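How Does a Robot Learn to Sort?

Think about how you learned to tie your shoes. Somebody probably showed you, then you tried it yourself, again and again. Some robots learn in a similar way.
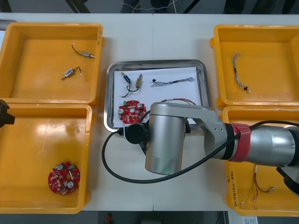 Sorting small parts is an easy job for your hands. You can tell a cable from a circuit board without thinking about it, and you know how hard to pinch each one. A robot has to learn all of that from examples.

What is an example?

An example is a recording of one go at a job. At the Zinenbridge workshop, a person steers the robot through the job while a camera watches. The computer saves two things together: what the camera saw, and how each joint of the arm moved.

The parts lie in a metal tray with yellow bins near its corners. One kind of part goes in each bin. Red circuit boards go in one, braided cables in another, thin coloured wires in another. The last bin is for solenoids. A solenoid is a coil of wire that works like a magnet when electricity flows through it.

Why are so many examples needed?

If the robot only ever saw a cable lying straight, it might get stuck when the cable was bent. So the parts are moved before every go. They are turned round, pushed closer together or swapped over. Wires are the hardest, as they flop into a new shape each time – and they catch on each other.

The team wanted 1,000 examples to begin with. By September they had 1,951. Mistakes are saved too, but they are marked as mistakes so that the computer does not copy them.

What happens next?

A computer program goes through the examples many times, looking for patterns. This is called training. Afterwards the robot tries the job with no one steering. It gets 16 tries, with the parts in places it has not met before. If it keeps dropping the same part, people go back and record more examples of picking up that one.

Words to know

Gripper: the part of a robot that holds things.
Joint: a place where the arm bends or turns.
Training: when a computer program learns from examples.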